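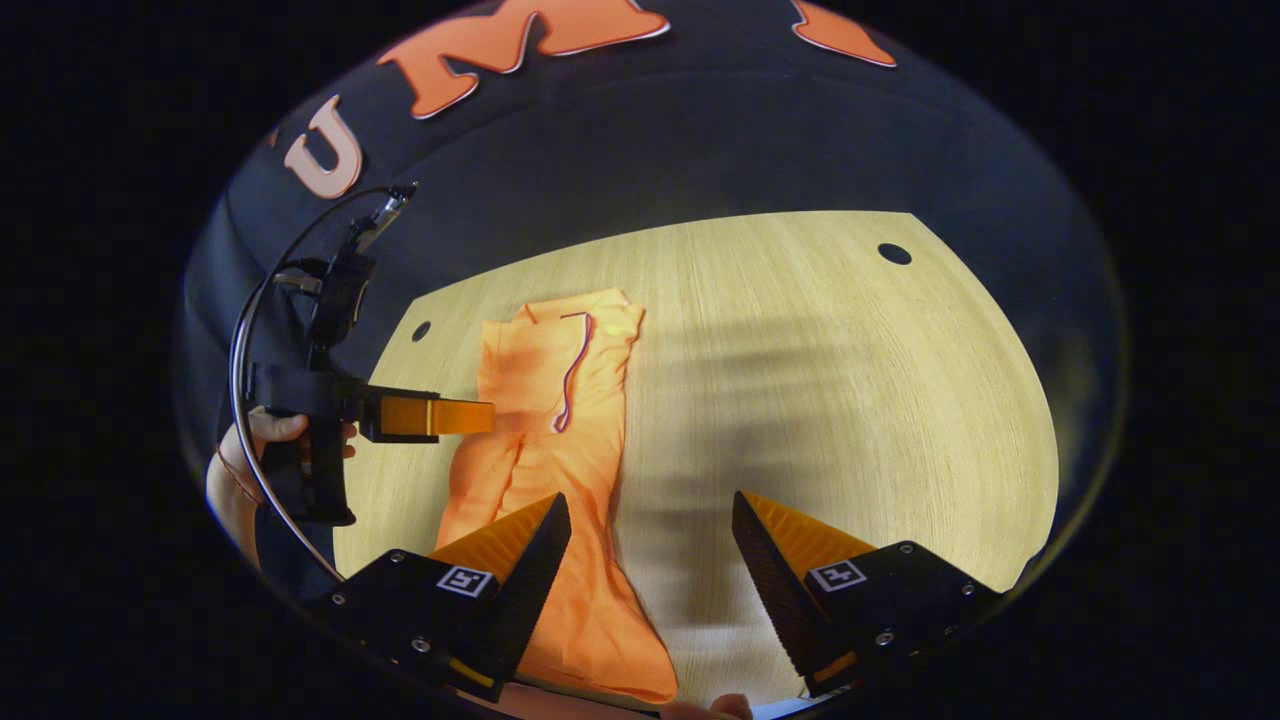

10 Jun 2021. Chapter 4 of the Pinley draft, third pass. The chapter still stands at 3,000 words and the trouble is all in the kitchen section, where Marta comes home from the ferry and has to find out her brother has left the house for good. In the old version there was a letter. The letter is gone as of this morning. She finds his work shirt, orange, folded lengthwise on the light wooden tabletop, and that is all she gets. Folded lengthwise matters to me. A shirt folded the long way and left at that looks like somebody stopped before the last fold, and Marta would notice, having done the laundry in that house since she was nine.

Changed the line "her heart shattered into a thousand pieces" to "She finished the fold and then undid it." Not sure the second half is needed. Leaving it in for the group to argue over.

Weather cut from the first page. It was raining in chapters 1, 2 and 4, and Ebony Whitelaw marked all of them in green with the word "again." The rain in chapter 2 stays, as the road has to be out for the bus to turn back at Ruddock.

Notes from the read-aloud in May, which I never copied over:

- Too many people cry. Marta cries on the ferry, on the stairs and at the table. Keep the stairs.
- "Seemed to" and "felt like" everywhere. Searched the whole manuscript and got 393. Down to 125 after two evenings. Most came out with no other change to the sentence. The ones left are mostly in Marta's dreams, and I may cut the dreams.
- The neighbor's dog has two names.
- Ebony asked what the brother wants. I said he wants to get out. She said that's what he does, what does he want. No answer yet. Tried a page in his voice and it was flat, but it did give me the job at the Wellska cannery, so keep the page in the folder.

Point of view. I slipped into the neighbor's head for one paragraph while Marta is on the back step ("he could hear a woman weeping behind the fence"). I like the paragraph. It can't stay where it is. Options are to give the neighbor a short chapter of his own between 4 and 5, or have him tell Marta later what he heard. Second option costs less and gives me something for the scene at the Urberg station, where at present they only talk about tickets.

Drafted that this afternoon:

"I heard you," he said. "That night. I was putting the bins out."
"You could have knocked."
"I had my slippers on."

Slippers might be too comic for where it falls. Read it twice aloud and it held up the second time. Check whether bins would be "trash" for him. He's lived there 30 years, so probably yes, and then the line has to be rebuilt.

Continuity: Marta leaves the shirt on the table at the end of chapter 4 and is wearing it in chapter 6. Needs one sentence in 5. Also the table is called "the old pine table" in chapter 1 and "the oak" in 7. Fix 7.

Next: retype the kitchen section from scratch without looking at the printout, then compare. Print 2 copies for the group, one with wide margins for Ebony. Chapter 5 not started.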